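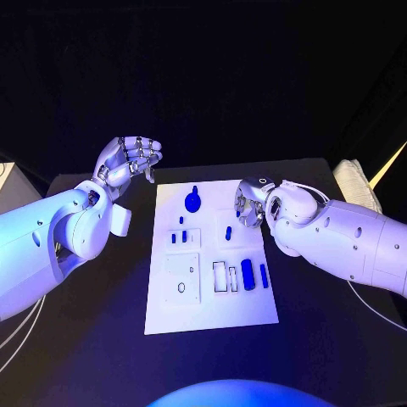 White board with blue pegs and cylinders, under the violet light.

Topic: LED color for a basement workspace, does it matter for sleep?

mkadlec
Posts: 58
I finished the basement in March and put color-changing LED strips along the ceiling. I mostly leave them on blue-violet because it is easy to look at after a day under office fluorescents. I'm down there until 11 pm most nights. Lately I lie awake until 2. My wife blames the lights. I blame coffee. Anyone changed only the lights and noticed a difference?

Ustik
Change them to amber after dinner and try it for two weeks. I did that in my den and was falling asleep sooner by the second week. Keep the coffee the same or you won't know which one did it.

peltonen_r
I don't buy it. Those strips are dim. You get a lot more light from a kitchen ceiling fixture while brushing off the counters, and people sleep fine after that. What time is your last cup?

mkadlec
Last cup is at 7 pm. I know.

peltonen_r
Then there's your answer. Move it to noon.

Ustik
Dim to your eyes doesn't mean it has no effect. Blue is the part that matters at night. He has them on for hours, and a kitchen light is on for ten minutes.

Drestelberg
Separate problem, but you can't judge color under violet light. I sorted a drawer of resistors that way and had to redo the whole thing. Get a plain white task lamp for the bench and leave the strips for background.

mkadlec
Same here with wire. Brown and red looked identical. What lamp do you use?

Drestelberg
Clamp type with a swing arm, warm white, on a dimmer. Mount it on the side opposite your writing hand so you don't work in your own shadow.

peltonen_r
Agree on the lamp. Still say it's the coffee.

mkadlec
Strips are on amber as of tonight. I'll leave the coffee alone for two weeks, then move it. Will post both results in this thread.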